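Fendero Tabletop Cooking Kit: Frequently Asked Questions

What surface does the kit need?
A level table, deep enough for the cooktop at the front and a clear strip behind it. Wood is acceptable. Wipe the tabletop before setting the cooktop down, as grit under the feet leaves marks.

Which pans work on the cooktop?
Any flat-bottomed pan that holds a magnet. Center the pan on the white ring. The cooktop shuts off after 2 minutes if it detects no pan.

Can the cooktop and a toaster share one outlet?
No. Use separate circuits where possible. If only one circuit is available, run the toaster first, switch it off, then start the cooktop.

Where should the power cable go?
Toward the back edge of the table, away from the pan. Do not coil the cable under the cooktop.

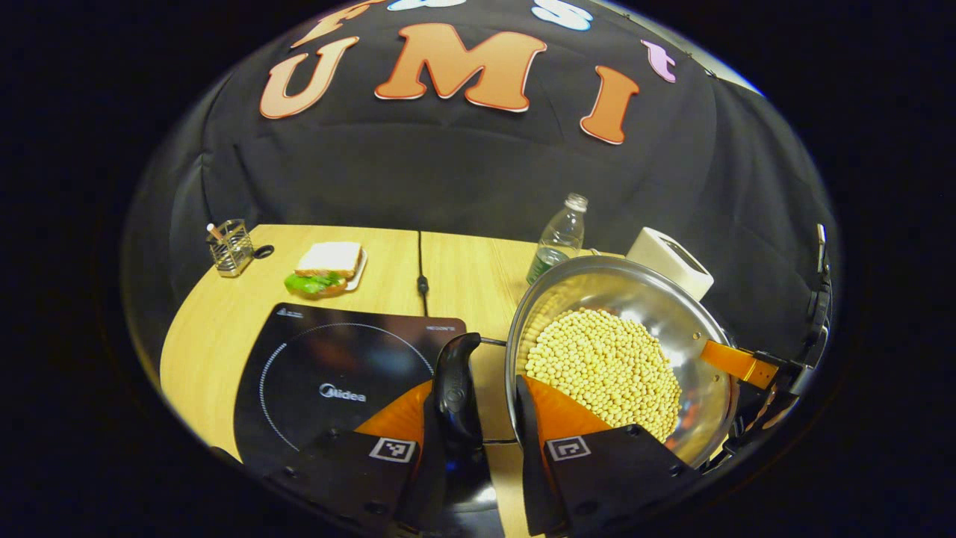 Cables that cross the tabletop should lie flat, with enough slack that moving the cooktop a few inches does not pull on the plug. Plates and water bottles go to the side of the cable run. A pen holder or other small metal item should stay off the glass at all times, including when the cooktop is switched off.

How much clearance does a fabric backdrop need?
Leave 11 inches between the fabric and the nearest pan or toaster. Fabric that hangs in folds should be measured from the fold closest to the table.

How are foam letters attached to the backdrop?
The Budport letter set uses pins. Use 4 per large letter and 2 per small one. Adhesive strips hold poorly on fabric and are not supplied.

Can the glass be cleaned while warm?
No. Wait until the surface is cool, then use a damp cloth and a drop of dish soap. Scouring pads void the warranty.

How long is the cooktop cable?
6 feet. The Jesamton extension is the only one approved for use with this kit.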